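Saving a neighborhood magazine from the wet cellar

21 September 2022

When I moved to Grerville I knew the language only from school books. The first thing I could read from the first page to the last was the Stustamico, a small magazine that was left free at the bakery. It had short articles, recipes and many complaints about parking. I learned the word "pothole" from it.

This summer the library on Olvera Street was cleaning its cellar, and they offered me the old copies. I said yes before I thought about where to put them. Some were stuck together from the damp, so I put paper towels between the pages and changed them every morning.

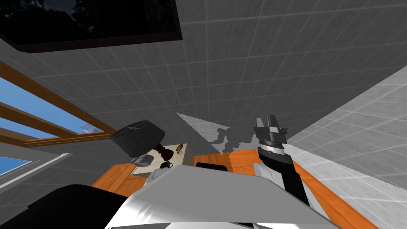
Lamp, cup and mug

The early numbers were printed in 700 copies, and later it was 3000. You can feel the difference. The first editor wrote as if to friends, with small jokes about the weather. Later there are more advertisements, and the recipes get shorter - I miss the long ones, with the opinions about butter.

My favorite part is the letters page. One reader from Jidell wrote for years against the new bus route, and then one spring wrote to say that the bus was quite comfortable. 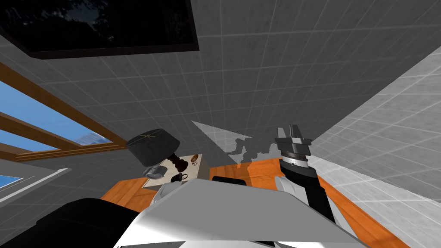

Gray tiles and a blue sky.

I still miss 39 numbers. If you have any in a drawer, please write to me, also if they are torn. In October I will start to scan the recipes, and I will begin with the plum cake, which I have already baked two times. The second time I used less sugar and it was better.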